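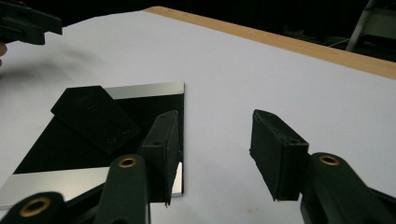
Can I build the Boro hand gripper without owning a 3D printer?
You can if you buy the full kit, which comes with every green part already printed. The parts-only bag assumes you've got a printer, or a friend with one and a weakness for baked goods.

Boro Hand Gripper Kit
Sold by Drana, a small shop at the back of a larger shop
Last revised Sep 23, 2020

The Boro is a two-finger gripper you hold in your fist and squeeze. Squeeze, the fingers close. Let go, they open. We've been told this is also how tongs work, and we wish the people who tell us that every success in mounting a wrist camera on their tongs.

It's meant for the home builder who wants to show an arm how a job is done before trusting the arm anywhere near the good dishes. Colleen Gosselin drew the first one at the Brunasside shared workshop in November, on the back of a table saw booking sheet, and the finger geometry hasn't changed much. The colour has. It was grey, and everyone kept losing it in the parts bin.

In the box
Linkage arms, dark green, one set
Grommets for the pivots, press fit
Finger pads, black, 2
Spare pads, 2
Grip body and trigger
Return spring
A bag of M3 screws with a few more than you need, which you will lose anyway
Hex key, the wrong colour but the right size

Not in the box
Camera, cable, glue, patience

Assembly
Allow an evening. Press the grommets in first, using a vise with soft jaws or a clamp and a scrap of maple. A hammer will also do it, once. Fit the arms to the grip body, then the spring, then the pads. Check that the pads sit parallel at full open before you tighten anything. If one leans, back the screws off and start that side again; forcing it only moves the problem to the other finger.

Pads wear. When the faces start to fray, trim the loose bits with nail scissors or swap in the spares.

Versions
Boro full kit: printed parts and hardware
Boro parts-only: hardware, files by email
Boro pair: 2 full kits in one box, for two-handed jobs or for households that don't share
Dalisay wrist mount: sold separately, fits either hand

Shipping and returns
Orders leave the workshop within 5 working days. Pickup at Brunasside is free if you ring first. Returns are fine for 40 days, assembled or otherwise, provided all the screws come back in a bag and not loose in the envelope.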